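**Progress report: Household and Shop-Floor Chores Trial**
Prepared for Tomić by the Mimholm project office
13th January
Reporting lead: Zdenka Papadopoulos

## 1. Status

The trial is on schedule and within the agreed budget. The second work package, which covers handling and putting away small packaged goods, is under way at the Mimholm site. The first, on wiping and clearing flat surfaces, was closed with the previous report and is not discussed again except where it affects costs.

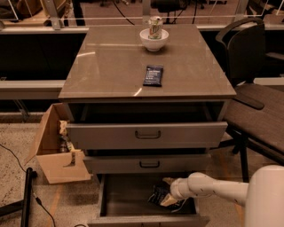
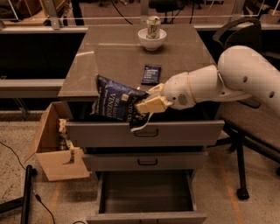

*Work package 2, drawer task: chip bag at the bottom drawer (first picture) and at the top drawer (second picture).*

## 2. Work carried out

The drawer task was chosen by the funder's review panel as a fair stand-in for two jobs: tidying at home and restocking in a small store. The arm is asked to pick up a named item and place it in a named drawer. A run counts as complete only if the item ends in the right drawer and no person has stepped in.

The plan calls for 400 runs in this work package. To date 200 have been logged and reviewed. Of these, 74 were completed without help. Samuele Barbieri reviewed all of the logs and applied the same scoring rules as in the first work package.

## 3. Findings so far

Soft packaging remains the main source of failed runs. A chip bag changes shape when it is gripped, and the planning software supplied by Clemska still treats it as a fixed object after the first contact. In many runs the grip itself was sound and the failure came later, on release, when part of the bag stayed over the drawer front.

Rigid items gave better results. Cans were handled well when they stood clear of other objects, less well when placed inside a bowl or against a wall.

Opening and closing drawers was scored separately. Pulling is now dependable. Closing a drawer on a full load is not, and the arm does not yet check whether anything is caught before it pushes.

Speed has not been a target in this period. The funder should nevertheless be aware that a person does the same work far faster, and the project does not expect that gap to close during the current grant.

## 4. Assessment

On present evidence the system could not be left to tidy a home or restock a shelf unattended. It could be of use in a setting where a staff member is nearby and where most goods are boxed or canned. Sterko, the retail partner, has been told of this view and has asked that the store visit go ahead on a reduced list of items -- soft bags excluded.

## 5. Spending and staffing

Six replacement finger pads were bought from the consumables line. No other unplanned purchases were made. Staffing is unchanged.

## 6. Next steps

- Complete the remaining 200 runs by the end of March.
- Test the revised release motion from Clemska on soft packaging.
- Add a check for trapped items before any drawer is closed.
- Agree the item list for the store visit with Sterko.

The project asks Tomić to confirm in writing that the reduced item list is acceptable under the terms of the grant. Questions on scoring should be sent to Samuele Barbieri, and all other matters to Zdenka Papadopoulos.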